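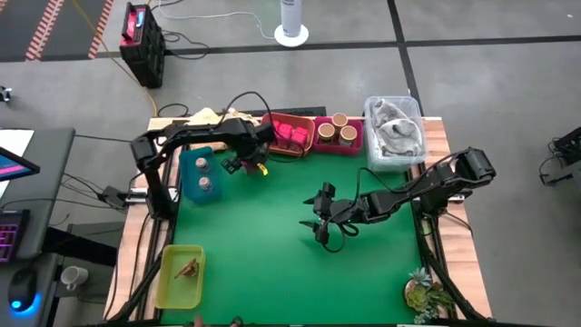 # Hirow bench: setup and upkeep

Category: Hardware / Bench Notes

Last changed 7/20/22

This covers the two-arm bench known as Hirow. It does not cover Hidberg, the older bench, which has its own README and its own grudges. If you are reading this because something is beeping, skip to Faults.

## What you get

- two black arms, left and right, each on its own rail
- a green mat between the rails
- trays, blocks, small jars and cloths for the arms to fuss over
- a potted succulent, lower right corner, which is part of the standard layout and stays where it is
- the operator's desk on the left, with the monitor and the pink keyboard

The control software is Clostari. The calibration scripts came from the Nazari project and still print its name when they start. Leave them be. Renaming them was tried in a branch called `tidy`, and the branch is still there if you want to see how that went.

## Starting up

1. Walk the cables before you touch the power. The left arm carries a coiled one over its wrist, and it likes to catch on the elbow when the arm folds back.
2. Check the mat is flat and sits square between the rails. A wrinkle you can barely feel with your thumb is a mountain to a fingertip coming down at speed.
3. Power the left arm, wait for the click, then power the right. Both at once will work nine times and then you will have a bad morning.
4. Run `home_left`, then `home_right`. Hands off the table for both.
5. Run `nazari_cal --quick`. You want a score of 995 or better. Anything under that, do the full calibration, which takes 25 minutes and can't be hurried by standing next to it.

## Laying out the table

Containers go in a row along the far edge: the red-orange tray with the four pink blocks, the magenta tray with the three round containers, then the clear lidded bin. The teal box with the two small jars goes just inside the left rail, and the yellow-green tray goes lower left. Keep the middle of the mat clear. The arms meet there, and they have never been good at sharing.

Mugs live on the lower surface between desk and table. They do not live on the mat. We have had this conversation.

## Looking after it

Wipe the rails with a dry cloth at the end of each day, and please use one from the cupboard and not one of the task cloths. Check the finger screws every 154 cycles. It's an odd number, but it's the one at which they came loose, twice.

Shoulder grease is due again in September. Use the grey tube. The other tube is for the door.

## Faults

**Beeping, steady:** emergency stop is in. Twist it out.

**Beeping, uneven:** left wrist cable. Power down, reseat the plug, start again from step 1.

**E561:** the right arm thinks it is somewhere it isn't. Re-home it. If it comes back the same day, look at the shoulder connector before you blame Clostari, satisfying as that is.

**Gripper closes slowly:** dirt in the fingers, usually mat fluff. Tweezers.

**Everything is fine but nothing moves:** check which bench the desk is connected to. Hidberg may be having a lovely time without you.

## Still to do

- strain relief on the left cable bundle, properly this time
- labels on the power leads
- decide what colour the spare mat should be

Tags: robot arms, calibration, maintenance

3 comments · 7 shares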